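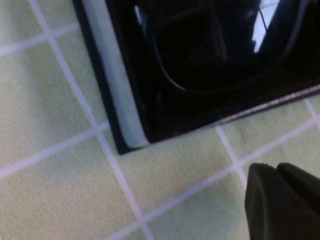
Jindby Offer Letters: read me first

Hello and welcome! If you've found your way to this folder you're probably a school counsellor, a researcher, or a parent with a Year 12 student at the kitchen table and too many browser tabs open. Whichever you are, pull up a chair.

What's in the collection

Jindby is a set of 248 personal statements written by students applying to university, each one paired with comments from a reader who used to work in admissions. The students came from 27 high schools, most of them small and a fair drive from the nearest campus. Every statement was sent in by the student who wrote it (with a parent's signature if they were under 18), and every one of them knew it would be shared.

The statements are in the folder called statements, as plain text, one per file. The readers' comments are in comments, and the file names match, so statement 014 goes with comment 014. A spreadsheet called index lists the field of study each student was aiming for, whether they were the first in their family to apply, and which draft we were given. Quite a few are second drafts, and a handful are very much first drafts, which I rather love.

Who put it together

Glenys Nuttall and Nhyira Zakaria did the collecting. Dalia Šimkus organised the readers and wrote the comment guide, and Kekeli Amissah took out names, towns, employers, sports clubs and anything else that might point to a particular student. Removed words are marked with a category in square brackets, such as [town] or [teacher]. If you spot something that slipped past us, please write before you do anything else with the file.

What it's good for, and what it isn't

We hoped it would help counsellors show students what a real draft looks like, warts and all, and it has been lovely for that. It's also been used for marking practice. Please don't use it to predict who gets an offer. We don't hold the outcomes, we never asked for them, and six of the files have no reader comments at all.

Spelling has been left just as the students wrote it. The line breaks got a bit mangled when we moved everything over from Votmont, and I've fixed the ones I found.

Using and citing it

Free for teaching and non-commercial research. Please credit it as the Jindby Offer Letters collection. (Yes, the title is misleading, there are no offer letters in here! It was the working name and it stuck.)

Changes

December: three statements withdrawn at the students' request and replaced. Index re-sorted by file number.

Questions go to Ewurabena Annan, who looks after the folder now and is very patient with spreadsheet troubles.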